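Wavby Notes: Demonstrating the Hanger Task by Hand

October 16, 2026

The second phase of our demonstration work at the Hernindale site began this month. This post records how the sessions are organized, what has changed from the first phase, and what remains open. It is written mainly for colleagues who have asked about the garment tasks, and it assumes some familiarity with learning from human demonstration.

The first phase relied on remote control. An operator sat at a console and moved the arms of the robot through a pair of leader arms, watching the result on a screen. The method produces data that fits the robot exactly, and we continue to use it for folding. For hanging tasks it proved slow. A hook must pass over a rail at the correct angle, and the operators at the console had difficulty judging depth. Many of the 222 remote demonstrations contain long pauses in front of the rail, and I removed 80 of them from the training set.

In the second phase the operator holds the grippers directly and carries out the task at the rail. Each gripper bears a printed marker cube, and its position is recovered from the markers after the session. Training is brief. A new operator practices opening and closing the fingers, then moves to empty hangers, and only later to hangers with clothing on them.
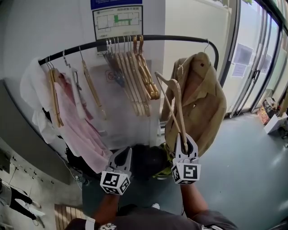
Rosário Azevedo asked whether a person holding the grippers would fall back on wrist movements that the robot cannot copy, and whether the time saved in recording would then be lost in filtering. The concern is a fair one. Our present rule is that the elbow should lead and the wrist should follow, and operators are asked to keep each lift slow enough that the markers stay readable. Filtering does take time. Of the 658 demonstrations recorded by hand so far, a portion will be rejected for reach alone, and the exact number will be known when the Moreira software has finished its check.

The curved rail deserves a separate note. On a straight rail, one approach angle serves for the whole length. On a curved one, the correct angle changes with each position, and a policy trained only at the center performs poorly toward the ends. Operators are therefore instructed to vary the starting point between demonstrations. Empty wooden hangers also tend to bunch together, with their hooks close on the bar, and taking one from the group is a different skill from taking one that hangs alone. We label the two cases separately.

Use of the second gripper is still under discussion. Some operators keep it ready to steady the garment, while others leave it open and to one side. The Kusden protocol, which we adopted for labeling, does not address the matter – it was written for work at a table.

Remote sessions will continue on Tuesdays for the folding task. The hanger recordings will run into November, after which the two sets will be trained together and tested on the same rail. Requests for the operator instructions may be left in the comments.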